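Kunon Arm Kit, Set-up Guide
Section 4: Recording demonstrations

Rev. 26 September 2019. N. Rana

Read section 3 first if the arm hasn't been homed. Everything below assumes arm homed, wrist camera plugged in, Cirnmont recorder installed on the laptop and opening without the red banner.

4.1 Before you start

You need:
Arm on its stand, brake off
Hand controller, charged
Laptop with at least 149 GB free
The task card for the session (one card, one task)
Objects listed on the card
A second person for the first day. After that you can work alone if your site allows it.

Disk space goes faster than people expect. Check it before, not during. If the recorder runs out in the middle of an episode it keeps the file open and the whole batch has to be repaired by hand. Mail me if that happens, don't try to trim it yourself.

4.2 Starting the recorder

1. Power the arm. Wait for the solid light. Blinking = still checking joints.
2. Plug the wrist camera into the left port. The right one shares a bus with the controller and drops pictures.
3. Open the recorder. Pick your site from the list. Griltavia people: choose GRILT-2, the old entry is still there and writes to the wrong folder.
4. Type the task name exactly as printed on the card. Lower case, underscores, no spaces.
5. Press Check. Four green marks: arm, gripper, camera, controller.
6. Any mark yellow, press Check again once. Still yellow, go to 4.8.
7. Open and close the gripper twice with the controller. The width number on the laptop should follow your finger without lag.

Note: the width number can read a little above zero with the fingers closed. Fine. If it is over 9 with nothing between them, rezero (section 3.6).

CAUTION: Keep your hands out of reach of the arm while the controller trigger is held. The arm follows the controller even if you sneeze. Let go of the trigger and it holds position.

4.3 Setting up the surface

Use a counter, table or shelf at a height the arm can get to without folding its elbow all the way. Marks on the stand show the good range.

1. Put out the objects on the card.
2. Put out extras. Cards say "clear" or "mixed". For mixed, leave whatever normally lives on that surface and add things if it looks bare.
3. Move anything that would break or spill. Open cups, anything with a blade.
4. Lights on as they would be on a normal day. Do not bring in a lamp.
5. Jog the arm across the work area slowly. Nothing should touch the elbow.

Note: change the layout between episodes. Not a lot. Turn the target a bit, swap two of the extras, slide something closer. A model trained on one layout learns that layout and falls over on tuesday when someone moves the kettle.

4.4 Recording one episode

An episode is one full try at the task, from the start pose to the end pose.

1. Send the arm to start pose (button A).
2. Look at the live picture. Target in view? If not, move the target or pick a different start pose.
3. Press Record. Wait for the beep.
4. Hold still for one second.
5. Do the task at a steady pace. Slow is OK, stopping to think is not.
6. Finish with the gripper open and clear of the object, unless the card says hold.
7. Hold still for one second.
8. Press Record again to stop.
9. Mark it: Good, Fixed or Bad (see 4.6).
10. Reset the objects. Go to step 1.

Practice the move a few times with the recorder off. First tries are always full of small stops, and the model copies the stops.

CAUTION: Do not reach in to nudge an object while the beep light is on. If you have to reach in, stop the episode and mark it Bad.

4.5 How many

Standard card is 19 episodes per layout group, then a new group. New group means a different side of the surface or a different surface. Most tasks want about 1,700 episodes in total across all sites before the first training run, so yours is a share of that and the number on the card is your number. Don't do extra on the easy ones to fill up the day. Extra easy episodes push the hard ones out of the mix.

Take a break between groups. Tired operators start to over grip and it shows up in the force log.

4.6 Marking episodes

Good. Task done, one clean motion, no drops.

Fixed. Something slipped or missed and you recovered inside the same episode. We want these. Keep going when you miss a grasp: open, back off a little, come in again. Around the time of the April batch we had nearly all Good and the trained arm had no idea what to do after a miss.

Bad. Hand in the work area during the move, wrong object, recorder lag, arm bumped the stand. Bad episodes are kept but not trained on. Don't delete them.

If you can't decide between Good and Fixed, choose Fixed.

Write a note when marking Bad. Three words is enough. "hit shelf edge", "camera froze", "wrong mitt". Blank notes get sent back to you.

4.7 Soft objects

Cloths, mitts, bags, packets. These need a bit more care than blocks and boxes. Do not start a soft card until you have finished at least one hard card.
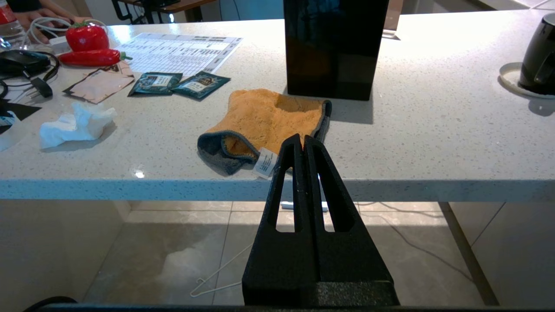

Soft cards give you the most trouble at the approach, so sort out where you will grip before you press Record. Come in with the fingers nearly closed, stop short of the material, then open to the width you need and lower. Choose a thick part or a fold. With a mitt laid like the orange one, cuff toward the gripper, the gray plush cuff is the first thing you reach and it gives the fingers plenty to close on. Keep off the care label: it is thin, it folds under the fingertip, and the width number will tell you the grip is closed on nothing.

Steps for a soft grasp:

1. Line up the fingers across the fold, not along it.
2. Lower until the tips touch the surface lightly. Contact light comes on.
3. Back up a hair. Light off.
4. Close at half trigger.
5. Lift a small amount and pause. Does it come up with the arm?
6. Yes: carry on. No: open, shift sideways, try again. Mark Fixed.
7. Place it, open all the way, go straight up. Moving sideways while opening drags the cloth.

Between episodes, pick the thing up and drop it so it lands differently. Do not smooth it out. Flat, crumpled, half folded, all useful. Turn the cuff or opening to a new direction every few episodes and now and then put it where the fingers have to reach past something else.

Durrani fingers (the slotted printed ones) flex at the tip when pressed down hard. A little flex is normal. If a tip stays bent after you lift, stop and swap the pair, section 6.2. Always swap both.

CAUTION: Pressing the tips down on stone or tile at full trigger can crack them. Replacement pairs come from Cirnmont and take a while to arrive.

4.8 If something is wrong

Camera mark yellow
Reseat the cable at the wrist, then at the laptop. Close any video call program, it grabs the camera.

Camera mark green but picture dark
Exposure locked on a bright object at start up. Press Check with the arm pointed at the middle of the work area.

Gripper mark yellow
Fingers blocked at start. Clear them, power the arm off and on.

Controller jumps
Low charge or you are standing between it and the base. Move to the side.

Arm drifts with trigger released
Stop. Power off. Do not record. Call Noman Rana, or leave a note on the site page if after hours.

Recorder beeps twice
Last episode was under two seconds. It saved anyway. Mark Bad, note "short".

Width number stuck
Unplug the gripper lead at the wrist with the power OFF, wait, plug in, rezero.

4.9 End of session

1. Arm to park pose (button B, hold).
2. Brake on. Then power off. In that order.
3. Open the session list. Every episode needs a mark. The recorder won't upload with gaps.
4. Play back three episodes picked from different groups. Check the picture and the arm trace move together. If the trace runs ahead of the picture, do not upload, mail me the session name.
5. Press Upload. Leave the lid open until the bar is full.
6. Put the task card back with your initals and the number of the last episode.
7. Wipe the fingertips with a dry cloth. No alcohol, it clouds the pads.

Note: upload over a cable if there is one. Wi-fi works but a full session can take all evening and if the laptop sleeps it starts that file from zero.

Anything in people's homes or shared kitchens: check the playback for faces, mail, screens with names on them. Flag those episodes with Private before the upload, not after. Flagged files go to a separate folder and get looked at by hand.

Section 5 covers replay on the arm. Don't run replay on soft cards yet, the contact check isn't in this version.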